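Trastonwood Technical Institute
Robotics Laboratory Handout 7: Comparing Hands and Grippers in Simulation
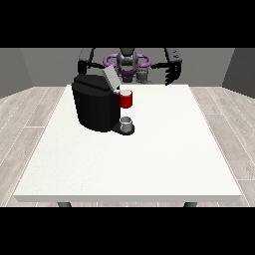 Figure 7.1. The simulated coffee station, with a robot behind the table and a red mug held above the surface.

1. Purpose of the session

Students will compare two end effectors on the same short handling task. The first is the multi-fingered hand used in Handout 6. The second is the Bita parallel gripper, which has two flat fingers and a single drive. Both are supplied as simulation models, and all work in this session is done in the simulator. The physical arms at the Cloltville annex are not needed until the second half of the course.

By the end of the session each pair should be able to state which end effector they would choose for the task and support that choice with recorded results.

2. Background

A mug is a common test object in grasping work. It may be held by the handle, by the rim, or around the body, and each grasp places different demands on the hand. A rim grasp needs little space around the mug but gives poor control of tilt. A body grasp is steadier, provided that the hand can open wide enough. A handle grasp is the most useful for pouring and the hardest to plan.

The coffee machine adds a second difficulty. In Figure 7.1 the pale flap on the lid stands open, and the mug is roughly level with it. A path that is safe with the flap closed may pass straight through it when open. The small cup on the drip tray must also be treated as an obstacle. Any contact with it is recorded as a fault, even if the cup does not fall.

3. Setup

Load the coffee station world from the course directory and confirm that the lid flap is open. Start the Sheikh controller in position mode. Leave the joint speed limits at their default values.

The mug start position is set by the trial file. Students should not move it by hand. Pairs who wish to test other positions may do so after the required trials are complete, and should save those results under a separate name.

4. Procedure

Run 18 trials with the multi-fingered hand and 18 with the Bita gripper. In each trial the robot must grasp the mug, raise it clear of the table, and hold it still until the controller reports a stable pose.

Set the lift height to 190 mm for every trial. The mug model has an outer width of 86 mm. Check this against the opening of each end effector before choosing a grasp, and note the clearance in the results sheet.

For each trial record the grasp type, the result, the time from start to stable pose, and any contact with the machine or the small cup. If a trial fails, give the cause in a few words, such as "slipped at rim" or "wrist hit flap." Entries reading only "failed" will be returned.

5. Limits of the simulation

Contact between the fingers and the mug is modeled with a fixed friction value. Real ceramic varies a good deal, especially when wet. The simulator also treats the finger pads as rigid, which tends to favor the multi-fingered hand. Students should mention both points when they discuss their results.

Cable drag is not modeled. Arm motions that look smooth on screen may need to be slowed on hardware.

6. Report

Submit one report per pair, no longer than four pages, with the results sheet attached. Include one plot comparing the time to stable pose for the two end effectors. State clearly which trials, if any, were left out and why.

Reports are due at the start of the next laboratory session. Late work is handled under the rules in the course outline.

Handout revised January 26, 2020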